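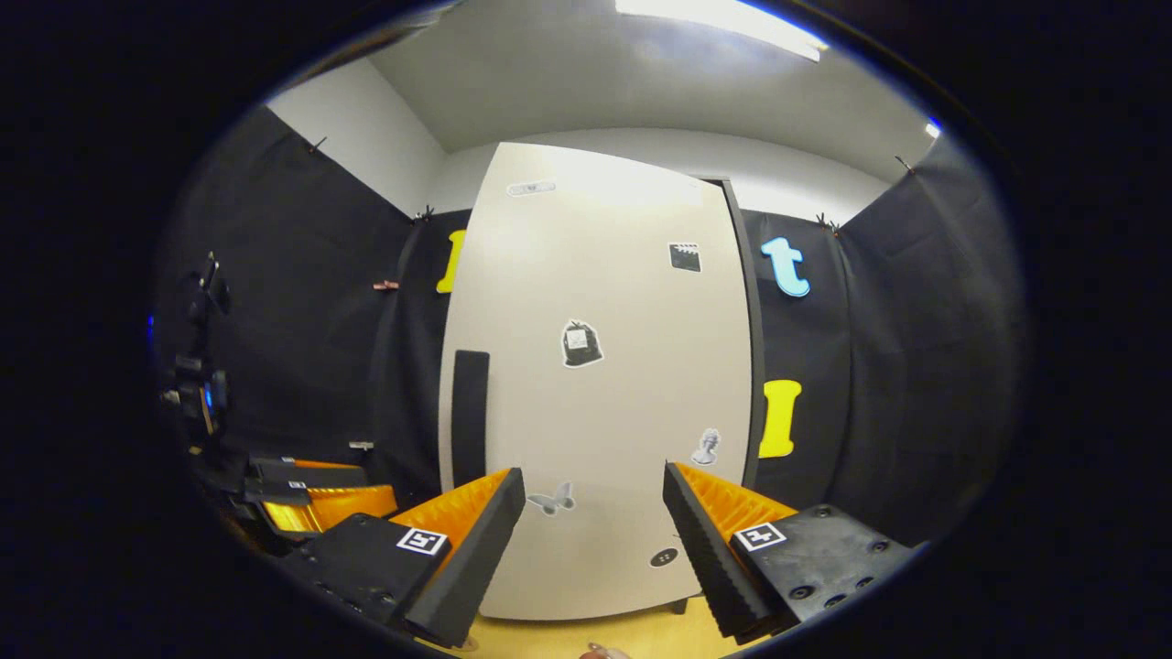 Flestari Puts Two Finger Pads Through 2,000 Grabs, Declares One Less Annoying

GAVSTEAD, 2023-04-22 — Flestari, a maker of hand-held grippers, today released the results of a trial comparing the ridged orange pad on its current model with the smooth pad it replaced. The ridged pad won. The smooth pad has asked for no comment.

Over 12 days in February, operators picked up, turned and put down household items 2,000 times, split evenly between the two pads. The ridged version dropped 300 fewer items. Most of the difference came from spoons, which the company now regards as a hostile class of object.

"We expected a close race and booked the room accordingly," said Johanna Fankhauser, who ran the trial. "By the second morning we were mainly there for the coffee."

The square markers on the finger mounts, used to work out how far the fingers are open, were left unchanged for both pads. So was the wide-angle camera, despite a petition from Idrisa Mfaume, one of the operators, who says it makes every door look like a banana.

The ridged pad does have a weakness. It collects lint with real commitment, and Flestari recommends wiping it between sessions. A lint-resistant version, code-named Cleren, is in testing and so far resists some lint.

Replacement pads ship in sets of 2. Owners of the smooth pad may trade them in through the Gavstead office.

Press contact: Chelsea Greenwood, Flestari, Gavstead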